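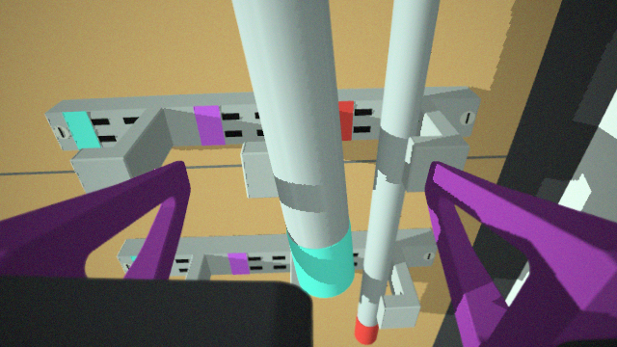
4.3 Recording demonstrations in the simulator

Use this procedure to collect rod and rack episodes with the Tzanetos simulator. Finish the session set-up in section 4.2 first.

1. Open the Moltance task list and load the rod rack task.

2. Select the gripper view. Both purple fingers should show, one on each side, with the rods and the two gray racks between them.

3. Check the colors. The thicker rod ends in a teal band and the thinner one in a red tip. The upper rack carries teal, purple and red labels. If a color is missing, reload the task before you record.

4. Enter your operator name and press Start. Wait for the counter to begin.

5. Drive the gripper with the hand controller. Move at a steady pace and avoid long pauses – idle time is kept in the episode and the model will learn it.

6. Press Stop when the episode is complete, then mark it Keep or Discard.

Note: Keep episodes with a small correction in them. Discard any episode where a finger passes through a rack or the simulator stutters.

Note: An episode longer than 70 seconds is closed automatically and marked Discard. You can change the mark in the review list.

Caution: Do not switch views while the counter is running. The file will save without an error, but the training export will reject it.

7. After 66 kept episodes, choose Close Batch. Uploading starts at once and cannot be paused.

Questions about rejected files go to Heledd Edwards at Gernura.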